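In Praise of the Long Way Through the Hardware Store

Last updated: August 31, 2020

13 comments | Share this

I needed one hinge. It was a small one, for the cabinet over the stove, which had been hanging at a tilt since March and which I had gotten so used to that I tilted my head when I opened it. So on Saturday morning I drove over to Donden Hardware in Nultedley, parked in the back by the propane cage, and went in for my one hinge, and I came out almost an hour later with the hinge, a packet of radish seed, a length of clothesline and a very good mood.

I want to say something in defense of that hour, because it is the kind of hour that gets taken away from us a little at a time, and always with a nice word attached. The word is usually "convenience." I have the Zitia app on my phone like everybody else on my street. I could have typed in "hinge," picked from the first few rows, and had it on the porch by Tuesday. I have done that plenty of times, and I'm not going to pretend I'm above it. When my back was out last winter I ordered light bulbs, birdseed and a snow shovel without leaving the couch, and I was grateful for every box.

But I have been shopping at Donden for twelve years now and I have hardly ever come home from there without knowing something I didn't know when I left. The hinges are kept in shallow wooden drawers along the left wall, and you have to pull the drawers out to see what's in them. I pulled out five before I found mine. In the others I saw hinges for piano lids, hinges with springs in them, a pair of little brass ones I could not think of any use for and still wanted. A fellow next to me was looking for a hook, and we got to talking about cabinet doors, and he told me to put a sliver of toothpick and a dab of glue in the old screw holes before I put the new screws in. I had been planning to just use bigger screws. The door would have split by Christmas.

Now, you can find the toothpick trick online. I know that. My point is that I wasn't looking for it, and a search box, good as it is, is only ever going to hand you the thing you already knew to ask for. The rest of what makes a house run, or a life for that matter, comes to most of us sideways, while we're standing in an aisle waiting for somebody to move their cart.

I feel the same about the library, where I go for one book and bring home its neighbor. I feel the same about the newspaper when it's on paper, and about the produce stand out on McIver Road, where they put the good peaches way in the back so that you have to walk past the okra (I learned to cook okra at the age of fifty-something for no other reason). We used to call all of this browsing, and we didn't think it needed defending. 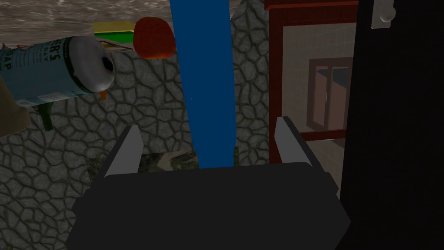 My sister disagrees, and told me over supper that browsing is a fine hobby for people with a free Saturday, and that when she was raising three kids and working nights she would have kissed the feet of anyone who dropped a hinge on her porch. She said that what I call wandering she used to call being late.

I've turned that over a good deal since, and I think she has me on part of it. Time is not handed out evenly. I have more of it than I did, and it's easy to get sentimental about a slow errand when there isn't a baby asleep in the car. If the app gives a tired mother back an evening, then I'm all for it, and I hope she spends the evening with her shoes off.

Where I'd still argue with her is over what happens to the store in the meantime. Nultedley had three places to buy a hinge when I moved here, and today it has Donden, which closes at 5 instead of 9 and has stopped carrying paint. If those drawers go, they won't be there for my sister's kids either, when they have a free Saturday of their own and a door hanging crooked. So those of us who do have the hour ought to go and spend it there, and buy the seed packet too while we're at it.

The cabinet door hangs straight now, by the way. I used two toothpicks per hole. The radishes went in Sunday evening along the south side of the garage, where the beans gave up, and I still have no idea where I'm going to string that clothesline.

Contact us | Copyright 2020, all rights reserved | Back to top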